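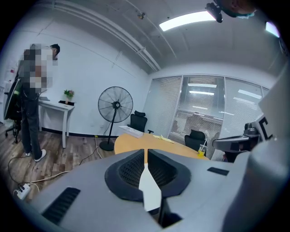
Blick über den Greifer in den Vorführraum. Auf dem Tisch eine weiße Schachtel, ein paar Blätter gelbliches Papier, ein Becher mit Strohhalm.

Lesezeit: 4 Minuten

Weniger Show, bitte
Ein Meinungsstück von Veronika Frei
2023-08-19

Vorab: Ich war gern da. Wirklich. Dotby hat die Türen aufgemacht, was längst nicht jede Firma tut, und wer neugierig war, durfte rein, Fragen stellen, im Weg stehen. Zwei Stunden, 44 Leute auf der Anmeldeliste, zwei Vorführungen. Ich schreibe das schnell runter, solange ich die Notizen noch lesen kann.

Also. Die erste Vorführung fand unten in der Halle statt, mit Leinwand und Musik. Musik! Ein Arm namens Brulena nimmt einen Becher, stellt den Becher ab, nimmt ihn wieder. Applaus. Dann der Geschäftsführer mit Mikro am Kragen, Zukunft der Arbeit, Fachkräfte, Pflege, Lager, alles in einem Atemzug. Ich habe mitgeschrieben und hinterher festgestellt, dass auf meinem Block kein einziger Satz steht, den man überprüfen könnte. Kein »so oft klappt es«, kein »das kann er noch nicht«. Nur große Wörter.

Die zweite oben, im Besprechungsraum. Kleine Gruppe. Keine Leinwand. Drehstühle, Kabel quer über den Boden, ein Standventilator, hinten auf dem schmalen Tisch eine Topfpflanze mit rosa Blüten. Sah aus wie überall, wo gearbeitet wird und keiner vorher aufräumt. Und da wurde es interessant.

Da oben geht es um den Handgreifer. Man hält ihn selbst, führt ihn mit der Hand über den Tisch, greift, legt ab, und die Aufnahmen davon sind später das Material, aus dem der Roboter lernen soll. So die Erklärung, die eine junge Technikerin in zwei Sätzen hinbekommen hat. Der Herr unten hat dafür eine halbe Stunde gebraucht und es dann doch nicht gesagt.

Mein Punkt, und den meine ich ernst: Die Vorführung oben war die bessere Werbung. Viel bessere. Weil man begreift, wie viel Handarbeit da drinsteckt. Jemand steht an einem Tisch und bewegt Dinge. Immer wieder. Schachtel. Papier. Noch mal Schachtel. Das Wort »autonom« fiel in der Halle dauernd, oben kein einziges Mal. Ich fragte nach. Die Technikerin lachte kurz und meinte, autonom sei so ein Wort für Folien.

Warum versteckt man das im ersten Stock? Ich habe einen Verdacht. Der Becher unten ist ein sauberes Bild. Passt in jede Präsentation. Die Handarbeit oben wirft Fragen auf, und zwar unbequeme. Wer macht das eigentlich? Wie lange am Stück? Was wird dafür bezahlt, und wem gehören hinterher die Bewegungen, die da aufgezeichnet wurden? Ich habe alle vier gestellt. Auf die zweite kam eine Antwort (kurze Schichten, mit Pause, je nach Aufgabe), auf die erste eine halbe, auf die anderen ein freundliches »müsste ich nachfragen«. Bis heute nichts. Kann noch kommen, ich trage es dann nach.

Man wird mir jetzt vorwerfen, ich sei technikfeindlich. Bin ich nicht. Im April war ich in Brundton, bei einem kleinen Betrieb, der Gehäuse sortiert, mit einer Anlage, die alle dort nur Puma nennen, weil sie beim Anfahren faucht. Die Leute mögen das Ding. Sie wissen aber auch genau, wann es danebengreift, haben einen Zettel dafür an der Wand, und wenn Besuch kommt, zeigen sie den Zettel zuerst. Das hat mich mehr überzeugt als jeder Becher. Eine Maschine, von der ich die Macken kenne, kann ich neben mir dulden. Eine, von der mir nur die Sonnenseite gezeigt wird, eher nicht.

Zurück zu Dotby. Was mich unten am meisten geärgert hat, war das Publikum, und da nehme ich mich nicht aus. Wir haben geklatscht! Für einen Becher, der zehn Zentimeter weiter links steht als vorher. Wir klatschen ja auch nicht, wenn die Spülmaschine fertig ist. Ein Teil davon ist Höflichkeit, klar. Ein Teil ist aber auch, dass man sich nicht traut zu sagen: Und? Was passiert, wenn der Becher voll ist? Was, wenn er aus dünnem Plastik ist? Was, wenn ich ihn umstoße, während der Arm zugreift? Ein Vater mit Kind auf den Schultern hat so was gefragt, halblaut, und wurde auf das Buffet verwiesen.

Das Kind übrigens fand den Arm doof und den Lastenaufzug super. Nur der Vollständigkeit halber.

Ich wünsche mir für solche Tage folgendes. Erstens ein Misserfolg vor Publikum, mit Ansage. Zeigt uns, woran es hakt, und sagt dazu, seit wann ihr daran sitzt. Dann die Leute, die den Greifer führen, nach vorne, mit Redezeit, wenn sie wollen. Und jemand muss die Frage nach dem Geld beantworten dürfen, ohne erst anzurufen. Das kostet nichts außer ein bisschen Mut. Die Musik kann man dafür weglassen, die war sowieso zu laut.

Einwand, den ich selbst habe: Wer Schwächen zeigt, bekommt vielleicht den nächsten Auftrag nicht. Stimmt womöglich. Die Konkurrenz klatscht sich ja auch durch. Aber ein offener Tag richtet sich an Nachbarn, an Schulklassen, an Leute, die irgendwann mit dem Zeug arbeiten sollen. Denen schuldet man keine Verkaufsshow. Denen schuldet man eine ehrliche Auskunft, meinetwegen auch eine langweilige. Langweilig ist völlig in Ordnung. Oben war es streckenweise langweilig und ich bin trotzdem fast 2 Durchgänge länger geblieben als geplant, den Bus hab ich dann verpasst.

Auf dem Weg raus noch mal durch die Halle. Der Arm stand still, die Leinwand lief weiter, der gleiche Film von vorne, Sonnenaufgang, Zahnräder, eine lächelnde Frau mit Tablet. Eine Mitarbeiterin räumte Gläser zusammen, von Hand, zügig, immer vier auf einmal. Hat auch keiner hingeschaut.

Ich gehe nächstes Jahr wieder hin, wenn sie mich lassen. Und dann gleich die Treppe hoch, ohne den Umweg über die Bühne. Wer auch da war und es anders erlebt hat: schreiben Sie mir, gern auch wütend. Besonders freue ich mich über Post von Leuten, die selbst schon Greifer geführt haben, egal bei welcher Firma. Namen bleiben auf Wunsch draussen.

Kontakt | © 2023 Veronika Frei | Nach oben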